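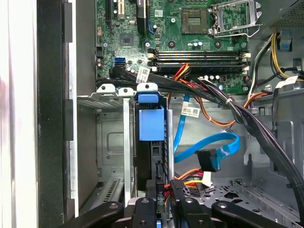
*Motherboard with the CPU socket open and the memory slots empty.*

## 4. Setting Up Reservations and Table Plans

This section describes how to prepare the Geltwood reservation system for daily service. It applies to restaurants, hotel dining rooms and private dining venues. Complete Section 3 (Staff Accounts) before you begin. A manager account is required for every step marked **M**.

### 4.1 Creating the dining room

1. Sign in at the host stand and select **Rooms**. **M**
2. Select **Add Room** and enter the name that guests will see on their confirmation. **M**
3. Enter the number of tables. A single room may hold up to 83.
4. Drag each table to its position on the plan. Tables that are pushed together for large parties must be entered separately and then linked under **Join Tables**.
5. Enter the smallest and largest party for each table.
6. Select **Save Plan**.

> **Note:** Bar stools and counter seats are entered as tables for one. They do not appear in online booking until **Offer Online** is turned on.

### 4.2 Setting service times

1. Open **Services** and choose lunch, dinner or a named service such as brunch. **M**
2. Enter the first and last seating.
3. Set the length of stay for each party size. Venues offering a tasting menu should create a separate service with its own length of stay.
4. Enter the kitchen limit, meaning the most covers that may be seated in any 15-minute period.
5. Select **Publish**.

> **Caution:** Publishing a shorter service does not cancel existing reservations outside the new times. Print the **Conflicts** list and contact those guests before the change takes effect.

### 4.3 Deposits and large parties

Venues may request a deposit for any party above a chosen size. The deposit is entered as an amount per guest. Private dining events are handled under **Events**, where the guest list may contain up to 600 names.

1. Open **Deposits** and enter the party size at which a deposit applies. **M**
2. Enter the amount and the cancellation period in hours.
3. Review the wording shown to guests. Halliday venues must use the standard group wording supplied with their license.
4. Make a test booking and cancel it.
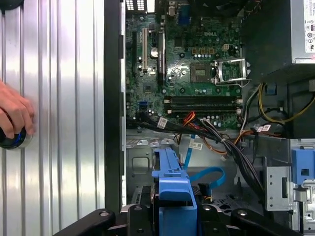
**Can a guest change the size of a party after a deposit has been paid?**

Guests may reduce or increase the party from the link in their confirmation until the cancellation period begins. After that time, the change must be made by the venue.

### 4.4 Dietary notes

Notes entered by guests are printed on the kitchen ticket. Allergies are printed first.

> **Caution:** The system does not compare allergy notes with the menu. The server must confirm every allergy with the guest and the kitchen before an order is placed.

### 4.5 Closing the day

1. Mark each remaining reservation as **Seated**, **No Show** or **Canceled**.
2. Select **Close Day**. Reports are kept for 21 months.

Section 4 revised June 16, 2024. Approved by Xolani Pretorius, Product Documentation.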